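# Draltico: Statements of Tribute and Congratulation by Public Officeholders

## Summary

Draltico is a text collection of public statements in which serving and former officeholders congratulate, thank or commemorate one another. It covers birthday messages, retirement tributes, condolence statements and remarks made at the naming of public buildings. The collection contains 866 statements in English, drawn from the press pages of regional and municipal governments and from local newspapers that agreed to reuse of their archives.

The collection was assembled by the Bitbridge text group and is maintained by Shiuli Sheikh. The current release is version 2, issued in September. It replaces the first release in full, and users are asked not to combine the two.

## Intended use

Draltico was prepared for the study of political language at the state, provincial and city level. Suitable uses include:

- research on how achievements in office are described after an officeholder has left
- comparison of tributes issued within a party with those issued across party lines
- training and testing of tools that separate direct quotation from paraphrase

The collection should not be used to judge the record of any officeholder. Statements of this type are favorable by custom. A road, clinic or school credited to a person in a tribute may have been planned or completed under someone else, and the maintainers have not checked such claims.

## Contents

Each record holds the full text of one statement together with the following fields.

| Field | Content |
|---|---|
| `statement_id` | Unique identifier within the release |
| `occasion` | Birthday, retirement, condolence, naming or other |
| `speaker_role` | Office held by the speaker at the time, or last held |
| `subject_role` | Office held by the person addressed |
| `same_party` | Yes, no or unknown |
| `quoted` | Character positions of directly quoted speech |
| `source_type` | Government press page or newspaper |

Where one statement addresses more than one person, `subject_role` is a list in the order in which the persons are mentioned. Personal titles, including chieftaincy, academic and religious titles, are kept in the text exactly as printed.

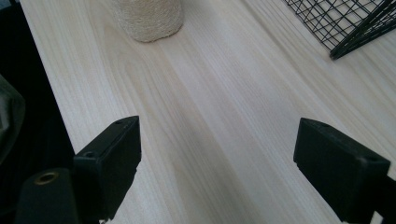
The `same_party` field reflects membership on the date of the statement. Officeholders who changed parties between their term and the statement are coded by the later membership. Where the two newspapers consulted disagreed, the field was set to unknown.

## Collection and annotation

Source pages were gathered with the Zonadgate retrieval scripts, which are included in the `tools` folder. Pages shorter than 90 words were discarded, as they seldom contained more than a headline and a greeting. Duplicates were identified by comparing the opening paragraphs and then reviewed by hand. When a newspaper reprinted a press release with changes, the press release was kept.

Annotation was carried out by two readers working separately. Disagreements were passed to a third reader, whose decision was final. The written guidelines run to 24 pages and are provided in `docs/guidelines.md`. Section four, on reported speech without quotation marks, was rewritten for this release after the readers found the earlier wording difficult to apply.

## Known limitations

Birthday messages are overrepresented. Condolence statements are comparatively few, and many of them were issued by the same offices. Statements delivered in a local language and published in English translation are marked only when the source said so.

Press pages are often removed when an administration changes. As a result, recent terms are better covered than earlier ones, and outgoing governments are less well represented than their successors.

## Access and corrections

The text files are available for noncommercial research under the terms in `LICENSE.md`. Newspaper material remains the property of its publishers. Persons named in a statement may ask for a record to be withdrawn by writing to the maintainer and giving the `statement_id`. Withdrawn records are listed by identifier only in `docs/withdrawn.md`.

Published work should cite the collection by name and version number.

## Comments

**Priedītis**
Is the occasion "naming" used for streets as well as buildings? I found several bridge dedications filed under "other."

**S. Sheikh (maintainer)**
Streets and bridges should both be under "naming." Please send the identifiers and they will be corrected.

**mlk_archive**
The positions in `quoted` are off by one in files saved with Windows line endings. Converting them first fixed it for me.

**Priedītis**
Identifiers sent. Thank you for keeping the titles as printed.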